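Plistbridge Lease Terms
README and data card

What the dataset holds

Plistbridge is a table of rent and escalation terms copied out of rooftop and tower ground leases. One row is one lease or one amendment. If a lease was amended twice, it has three rows, and anyone who averages the rent column without filtering on row_type will get a number that means nothing. People have done this and then written to us about it.

The rows come from two places. Most were typed in from recorded memoranda at county offices. The rest came from Skistgate, a landlord forum where members posted their own terms. We would trust the first group for dates and the second for almost nothing except the clauses quoted word for word.

Columns worth a warning

base_rent: monthly, in dollars, at signing. Recorded memoranda usually leave rent out, so this column leans heavily on forum rows. Landlords who are proud of their rent post it. Landlords who are embarrassed don't.

escalator: percent per year, or blank. A blank can mean the lease has no escalator or that we couldn't find the page. We should have used two codes and we didn't.

term_years: initial term only. Renewals are in renewal_count. Where this says 50, check the source type, as several of those are easements that were filed under the wrong heading.

notice_days: the notice the carrier must give to end the lease. 30 is the default in the old entry form, so treat every 30 with suspicion unless notice_checked is set to yes.

site_type: rooftop, tower, water tank, other. There are 9 rows marked "other" that we have never been able to sort out.

Known problems

The Druvside rows were entered by a contractor and checked against nothing. They look too clean. All 13 carry the same termination wording, down to the same misspelled word, which could be one carrier's form lease or one tired person with a paste key.

The file called bae_scores.csv comes from the Bae rent estimator. It was added because users kept asking for a "fair market" figure. We don't think it gives one. It was built on these same rows, so using it to test these same rows is circular. Leave it out unless you know what you want it for.

Buyout offers are not included. The ones we were sent were sales letters, and a sales letter is no record of a price paid.

Files

leases.csv
amendments.csv
bae_scores.csv
images/

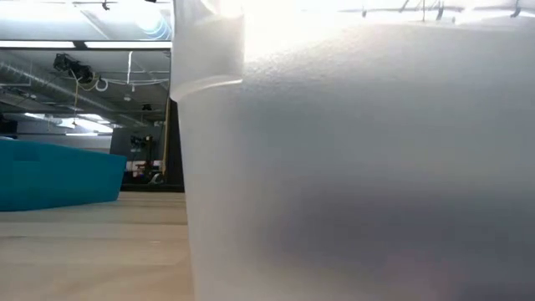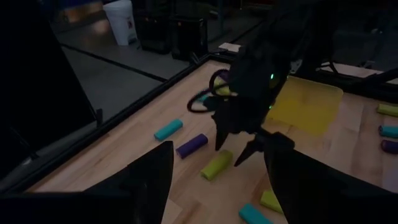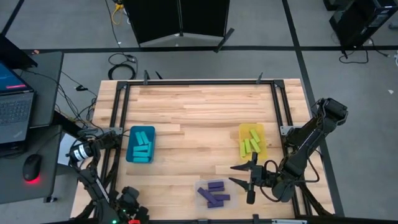
Use and limits

You may copy and change the tables for any purpose. Please don't cite a median from them in a rent negotiation as if it were a market survey. The sample is whatever we could get hold of, and the carriers on the other side of the table have much better records than this.

Corrections go in the issue tracker, with the county book and page number. Reports that say only "this rent is wrong" will be closed.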